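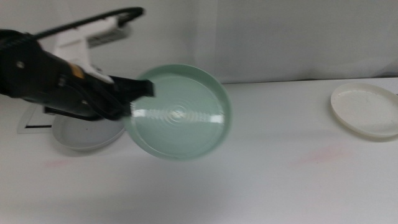 Ermira Ionescu told me in week one that I would spend more time resetting the table than I would spend on any code, and that I should write my report about that part. I laughed. She was right, so this is mostly a report about resetting a table!

My project is called Trimis, and the goal was to collect enough good examples of an arm picking up plates that a learning system could copy the behavior. I didn't write the learning system (that's Delari, which our lab already had running from an older project). My job was the examples. Every example is one person driving the arm by hand from start to finish while the cameras and the joint positions get saved together, and then somebody puts the plates back and does it again. And again.

Why plates? I wanted something that looks easy and isn't. A cup gives you a handle or at least a tall side to grab. A plate lying flat gives you a little bit of rim, and a two-fingered gripper has to get one finger over the edge and one finger under it without shoving the whole thing across the table. I picked plates in soft colors, a mint green one, a gray one and an off-white one, partly because I liked them and partly because I wanted to know if a pale plate on a white table would confuse the vision side. More on that later, it was kind of a headache.

How I collected

I started in February with no plan besides "record a lot." That lasted a few sessions. When I watched the first batch back I noticed I always went for the same plate first and always came in from the same side, so the examples were basically one example with small wiggles in it. After that I made a deck of index cards. Each card had a starting layout, which plate to go for, and which part of the rim to pinch. I shuffled before every session and did what the card said even when it was annoying, like when the plate was way over on the right and the arm had to stretch for it.

The lifting part took me the longest to get decent at. If you pinch the rim and go straight up, the plate's weight wants to turn it in the fingers. I fought that for a while and then decided to let it tip and make the tilt part of the motion, so a lot of my later examples have the plate going nearly upright in the air. I think those look much nicer, and Ermira liked them too, but it does mean my early lifts and my late lifts are two different styles. I kept both and tagged them.

What I ended up with

I recorded 1,270 attempts in total. I threw out 233 of them after watching everything back (yes, everything, I have seen so many plates). Most of those were dropped saves or runs where the camera and joint data had drifted apart, and some were me bumping the table halfway through. I did not throw out the clumsy ones where I missed the rim and had to go back for it. My first instinct was to delete them, but I figured a system that has only ever seen perfect grabs won't know what to do after a bad one.

Checking the labels was its own adventure. We use a tool called Cornari for marking where the grasp begins and ends, and I found 109 examples where I'd marked the grasp as starting before the fingers had closed. I fixed those by hand over one long weekend with a lot of snacks.

About the pale plates: the off-white one gave the vision side the most trouble, especially near the edges of the table where the light is flatter. The fabric backdrop is white too, which I chose to keep the background simple, and I now think I overdid it. The shadow under the rim seems to be doing a lot of the work. I ran a few sessions with the lights moved to see if that helped, but I didn't do enough of them to say anything for sure.

Stuff I would change

I'd make the cards before recording anything. I'd get a second driver, too, because all of this is my hands and my habits, and Gashi (the team across the hall) had two people driving for their drawer project and their data has way more variety than mine. I'd also write down the session notes the same day. There's a whole stretch where my notes just say "good, mostly," and I have no idea what that was supposed to mean.

Next on the list is training Delari on the tilted lifts alone and then on the full set, and comparing the two on layouts that aren't in the card deck. The cards are in a box on the shelf by the door if anyone wants to use them. Please keep them in the rubber band.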